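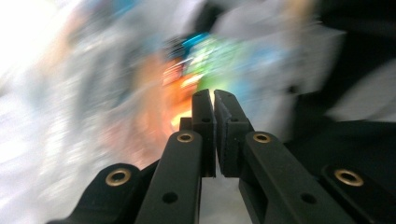 外面那层透明袋又不脏，留着还能再用，何必一回家就拆了扔掉，上一篇文章下面有人这样留言。还补了一句：零食本来就有自己的包装，套着放进柜子，还能多挡一层灰。

我不同意，所以这一篇专门讲外袋。

先把说的是哪一种袋子讲明白。薯片、虾条、饼干这类东西出厂时已经密封好，袋子里充了气，印着品名、日期和配料。这层包装有用，我没有意见。我要说的是它外面再套的那只透明塑料袋，薄，轻，一捏就响，有的是商家配货时套的，有的是几样东西凑在一起时装的，有的贴一张标签，有的什么都没有。它在路上起过作用，到了家里，作用就结束了。

许多人家里的零食柜乱，都归到零食太多上。我看过几家亲戚的柜子，零食并没有多到放不下，占地方的是那些蓬着的透明袋。一袋薯片平放，高度是固定的，再套一只松垮的袋子，四周就多出一圈空隙，下一袋压上去会滑，再下一袋干脆立不住。柜门一开，先掉出来的常常是一只空袋子。

留言里说多一层能挡灰，这个说法我想了一下，还是站不住。薯片袋本身是封死的，灰落在外面，拿布一擦就行。透明袋套在外面，敞着口，褶子又多，灰全积在褶子里，擦也没法擦。真要防灰，关上柜门比什么都管用。

再说“留着还能再用”。这句话我听了很多年，自己也说过。我家厨房以前有一个抽屉专门塞这种袋子，塞到拉不开。去年八月收拾厨房，把抽屉整个倒出来，才发现里面大半根本用不上：太薄的，装垃圾会漏；太小的，装不下一棵菜；印了字的，不放心拿来包吃的；还有些底下有破口，当时没看见，叠起来照样留了几年。能用的那些，我留下6只，够了。这之后再没觉得缺过袋子。

省是好习惯，我父母那一辈省惯了，我也不打算劝他们改。可是省下来的东西得有个去处，得说得出下一次拿来做什么。说不出来的，放在抽屉里也是垃圾，只不过晚几年扔。

下面说我自己的做法，很简单，谁都能照着来。

东西进门，先不进柜子，放在桌面上。桌面要先腾出来，旁边准备一只浅托盘。外袋在桌上拆掉，有标签的看一眼标签，没用的马上和其他塑料放一处。零食按日期看一遍，先到期的放进托盘，其余的进柜子。托盘里的就是这几天吃的，吃完再从柜子里补。
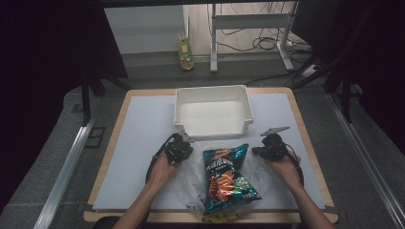
桌上待收拾的薯片，底下是揉皱的透明袋，后面是白色托盘

这套做法的关键在于顺序。很多人是先把东西连袋子塞进柜子，想着有空再理，这个“有空”一般等不来。在桌上拆，手边没有别的事，一袋用不了几秒钟。等它进了柜子再去拆，要先把它掏出来，旁边的也跟着倒，本来一件小事变成半个下午的事，于是就更不愿意做。

托盘用什么样的都可以。我买过一只Mivix的分格收纳盒，格子做得很细，大包的薯片一个格子放不下，横着放又把旁边的格子盖住，用了3个星期就拿去装文具了。后来换回最普通的那种，长方形，不分格，边沿略往外斜，拿取顺手，洗起来也快。零食的包装大小不一，分格越细，越容易有放不进去的。这一点卖收纳用品的店一般不会讲。

也有人主张把零食全部拆开，倒进密封罐，贴上统一的标签，一排摆过去好看。网上这种照片很多。我试过一次，不推荐给普通人家。薯片离了原来的袋子，充的那点气没有了，罐子里一挤就碎，底下一层全是渣。口味、日期、配料都印在袋子上，倒出来以后还得自己抄。家里若有人对某样东西过敏，抄漏一项就是麻烦。原包装印得再花，信息是全的，我宁可柜子里花一点。

所以我的意见可以分成两句：外面那层赶紧拆，里面那层别去动它。

这两件事经常被人弄反。有些人对透明袋格外爱惜，叠得整整齐齐收着；对原包装却随手一撕，撕到一半吃不完，拿个夹子一夹，夹子又夹不住歪口。要是肯沿着封口平着剪开，剩下的部分卷两道，再夹，放到第二天还能吃。90克一袋的，一个人一次吃不完很正常，开口开得好不好，比夹子贵不贵要紧。

商家那一头也应该说几句。我常在Faleo订日用品，几样零食一起下单，送来时有时每一包各套一只袋子，外面再用一只大的兜起来。我写信问过能不能少套，回信说单独套袋是为了避免路上磨花印刷面。这个理由对瓷器成立，对薯片不成立。包装袋上磨掉一点颜色，里面的东西没有任何变化，也没见谁为了这个去退货。如果真担心压碎，透明袋那么薄，也挡不住什么，要靠的是外箱里不留大空当。

我们小区门口的Miroveck便利店做法就好一些。店里没有多余的套袋，顾客自己带包，没带的问一声再给。这家店不大，货架上登记的品种也就326种，管起来当然容易些，但道理一样。问一声不费事，很多人被问到就说不用了。

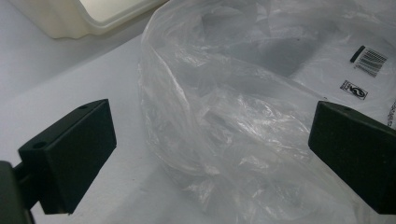 我知道有人会说，一只袋子才多重，何必花这么长的篇幅。单看一只，确实没什么可说。麻烦在于它从来不是单独来的，每买一次就来一批，每一只都要有人去处理。买东西的人只看见自己买了一袋薯片，收拾的人看见的是袋子、标签、胶条和里面那包薯片。家里这两个人若不是同一个，吵架往往就从这里开始。我家就吵过，起因是柜子里一团透明袋，谁都以为里面还包着东西，提起来是空的。

透明袋还有一个毛病，它看着透明，揉皱以后其实不好认。折痕多，又反光，鼓起来一团，里面有没有东西，隔着两步看不准。我见过有人把没开封的小包调料连同袋子一起扔了，也见过有人把一堆空袋子当作存货，结果该买的没买。拆掉以后，柜子里剩下的就是实物，有几样就是几样，出门前看一眼就知道缺什么。

孩子小的家庭，这层袋子更应该早拆。薄塑料袋不该放在小孩够得着的地方，这是常识，可是零食柜偏偏又常常设在低处，图的就是孩子自己能拿。两件事放在一起，就应该在东西进柜以前把袋子处理掉。

至于拆下来的袋子怎么办，各地回收的规矩不一样，我不敢替别处说。我这里软塑料可以和其他塑料一起投，前提是干净、里面没有剩东西。我的办法是抚平，对折，压掉气，塞进一只袋子里，装满了一起拿下楼。不要一只一只打结，打了结里面是什么看不见，分拣的人还要解开。

这里面也有例外。散装的东西，比如称斤的瓜子、果干，本身没有密封包装，透明袋就是它唯一的包装，那当然不能拆，最好换成能封口的罐子。还有送人的，想保持外面干净，套着送过去也说得通，到了对方家里由对方去拆。我反对的只是自己家里吃的、本身已经封得好好的东西，还舍不得脱掉外面那一层。

那位留言的读者如果仍然想留，也可以，我建议先定一个数目，放进固定的一只盒子，盒子满了就不再添。过一个月打开看看，用掉了多少。用得完，说明确实需要，继续留就是。用不完，下回东西到家，就在桌上把它拆了。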